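Press Room > News Releases > 2018

Plisavon opens fabric and paper reuse shop at Negash Hall

February 7, 2018 – Plisavon, a nonprofit that collects leftover craft and display materials from local businesses, will open its first walk-in shop on the ground floor of Negash Hall this month. The shop will sell fabric ends, card stock, foam board, felt, ribbon and thread by weight. Teachers, students and anyone else who needs supplies can shop there without a membership.

Until now, Plisavon has worked only by appointment. Schools sent in a list, staff packed a box, and someone came to the loading door to pick it up. Requests grew faster than the group could fill them, and many people asked to look through the shelves themselves.

"People don't always know what they need until they see it," said Amparo Inga, director of Plisavon. "A teacher comes in for yellow paper and leaves with a roll of black cloth for the school play. We couldn't offer that with a paper form."

The shop has 400 square feet of shelving and floor bins. Fabric is sorted by color and then by weight of cloth. Paper and board are sorted by size, with small pieces kept in drawers near the register. Everything in the bins costs $2 a pound. Longer cuts of fabric, full sheets of foam board and unopened packages are priced separately and marked with a tag.

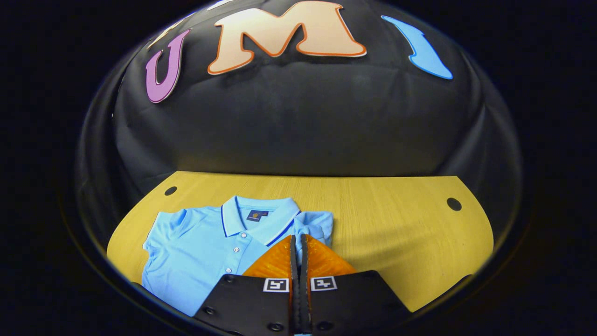 Can people bring in their own leftovers? Donations are accepted at the side door on Prokov Street during shop hours, as long as the material is clean, dry and free of pins and staples.

Fabric pieces should be no smaller than a dinner plate. Paper and card can be any size if it lies flat. The shop cannot take paint, glue, spray adhesive, used upholstery or anything with a strong smell. Donors who have more than a carload should call first so that staff can clear space. Receipts are available on request.

Most of the stock comes from businesses. Grullix, a maker of window displays and trade show panels, has agreed to send its offcuts to Plisavon every other week. The company previously paid to have the material hauled away. Under the agreement, Grullix will bundle foam board and felt at its own shop and deliver it along with its regular route, so Plisavon does not need to rent a truck. The first delivery is already on the shelves.

"It was good material and we were throwing it in a dumpster," a spokesperson for Grullix said. "The pieces are too small for our work, but they are plenty big for a bulletin board."

Plisavon will keep its school box program. Schools that already receive boxes do not need to reapply and will keep their current pickup times. New schools can sign up at the register or by phone. Boxes are free for public school classrooms and are packed from the same stock that is sold in the shop. Income from sales goes toward rent, bags, scales and the wages of two part-time staff members.

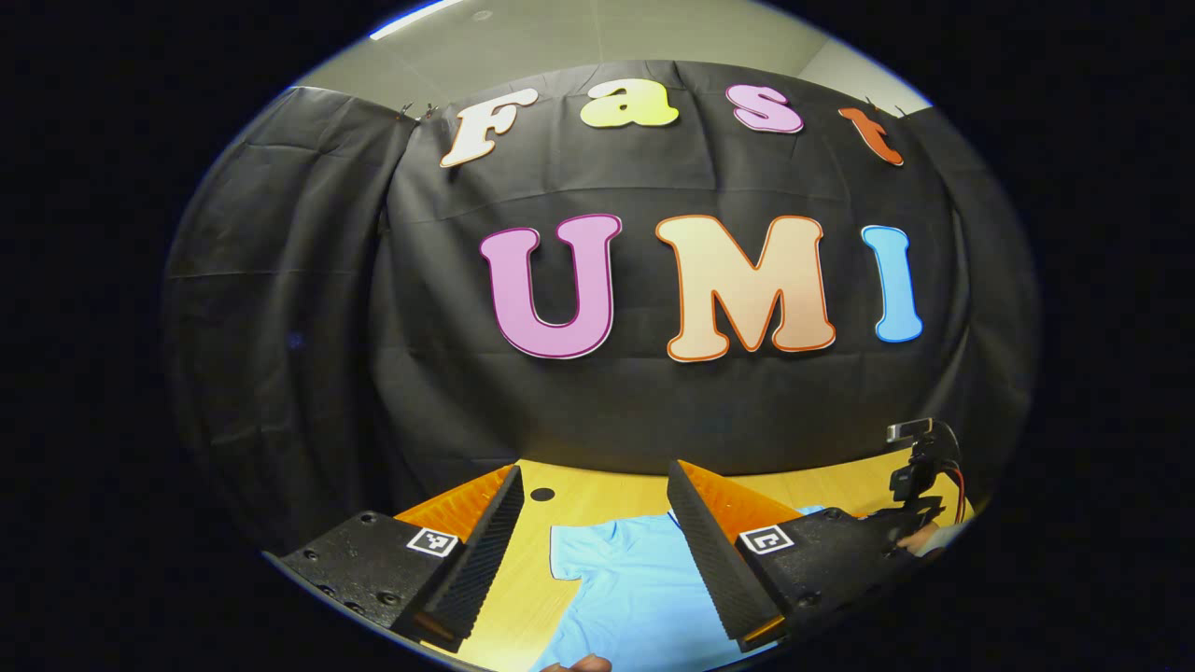 A cutting table at the back of the shop is open to customers who want to trim their purchases before taking them home. Scissors, rulers and a paper trimmer are provided. Craft knives are kept at the register and are lent to adults only. The table cannot be reserved, and staff ask that customers with large projects come on a weekday morning, when the shop is expected to be quieter.

The group also plans short evening classes on basic sewing repair, lettering and banner making. The first class is limited to eight people and covers hemming by hand and sewing on buttons. Dates will be posted on the shop door once the instructors' schedules are settled. A longer class for teachers, on putting up classroom displays with reused materials, is planned for August, before the school year begins.

Negash Hall is served by the city bus and has a bike rack at the front entrance. The shop entrance is level with the sidewalk. Parking is available behind the building – drivers should use the unmarked spaces, as the numbered ones belong to tenants upstairs. The shop accepts cash and cards. Customers are asked to bring their own bags when they can.

Press contact: Amparo Inga, Plisavon, Negash Hall, ground floor.

Filed under: Community, Nonprofits, Arts & Crafts Supplies

Comments

dottie_quilts
Do you take upholstery sample books if they've never been used? I have a closet full from my old job.

Plisavon Staff
Unused sample books are fine. Please take off the hard covers first if you can.

R. Hale
Which bus stops there? The city site still has the old map.

mrs_k_room12
We've had the boxes for a while and my kids love the felt scraps. Very glad I can come pick my own colors now. Will you be open on any Saturdays?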